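How to sort a heap of black clothes without losing the will to live

Every household has a black pile. Ours lives on the floor by the back door and is made up of things that are all, in the basket, the same colour and the same shape, and turn out at the worst moment to be a pair of tights and half a fleece. I ran the laundry room at a guest house in Praslow for seven years, where the waiting staff wore black from collar to sock, and this is the method I came away with. It takes me almost 6 minutes for a normal load. Your first go will be slower and there may be language.

What you need

A hard floor, swept. Daylight, or a lamp you can put down low. Somewhere to stack what you've finished. A lint roller if you own a cat, or have met one.

Step 1. Get it on the floor

Tip the lot out on a pale floor. Tiles are ideal. Do not use the bed: you will get as far as the second jumper and then lie down. Don't use a dark rug either. I lost a good sock on one in January and it has yet to come home.

Step 2. Find out what you've got

Black cloth hides its outline, so stop hunting for sleeves and look at how it takes the light. Put the lamp to one side, low down, and the heap sorts itself out a bit. Satiny stuff goes silver along the folds. Anything velvety stays dark and shows up every fleck of fluff you've been wearing to work. A thin shiny line is usually worth following with your fingers, as it may well be a hem or a seam, and a hem will take you to the rest of the garment in the end.

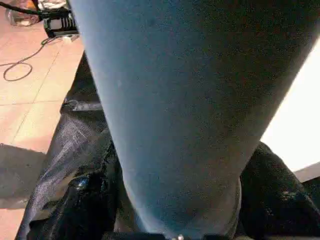 Step 3. Pull from an edge

Once you have an edge, lift it straight up and let the rest drop. Grabbing the middle gives you a fistful of three things knotted together. If it won't come, put it down and start on its neighbour.

Step 4. Make 4 piles

Smooth, fuzzy, stretchy, and socks. Arnulfo Guzmán, who had the job before me, kept a fifth pile called "navy" — he was right, and I've never had the patience.

Step 5. Fold the slippery things first

Satin slides off any stack you put it on, so it goes at the bottom with the fuzzy things on top to hold it down. Fold in half lengthways, then in thirds, and leave it alone. Fiddling makes it worse.

Step 6. Socks

Pair what you can. The rest go back in the drawer to think about what they've done.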